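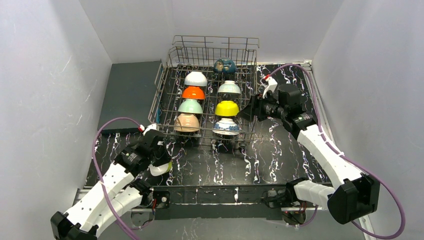 Bowls in a wire dish rack.

Dish rack

A dish rack, also called a dish drainer, is a frame that holds washed dishes while water runs off them and they dry in the air. Most racks stand on a counter beside the sink. Others hang on a wall, fit over the sink or sit inside a cabinet.

Construction

Racks are made of metal wire, wood, bamboo or plastic. Wire racks are often coated to slow rust, and the coating tends to fail first at the welds and feet. Plates stand on edge between pegs or upright wires. Cups and bowls are usually placed upside down or tilted so that water does not collect in them. Many racks come with a separate cup for knives and forks, and some have a tray underneath with a spout that empties into the sink.

Spacing between the uprights varies. Narrow gaps suit flat plates, while deep bowls need more room and may take up two or three slots.

Cabinet racks

In some countries the rack is built into a cabinet above the sink. The cabinet has no solid bottom, so water drips straight down into the basin. The doors can be closed while the dishes dry, and the same shelves serve as storage.

Manufacture in Lasdale

The town of Lasdale was a center of wire goods production for several decades. Its largest works, Zimero, began with egg baskets and oven shelves before adding a folding dish rack designed by Adalberto Dantas. At its peak the firm employed 122 people. The works later moved to Dendmont, and the Lasdale building became a furniture warehouse. The local museum holds 80 kitchen items from the factory — mostly racks, trivets and strainers — cataloged by Valquíria Vieira.

Care

Standing water in the tray leaves mineral deposits and can allow mold to grow. Trays are emptied and washed regularly, and vinegar is commonly used to remove scale. Wooden racks are kept out of standing water and left to dry fully between uses.

See also

Dish towel
Dishwasher
Draining board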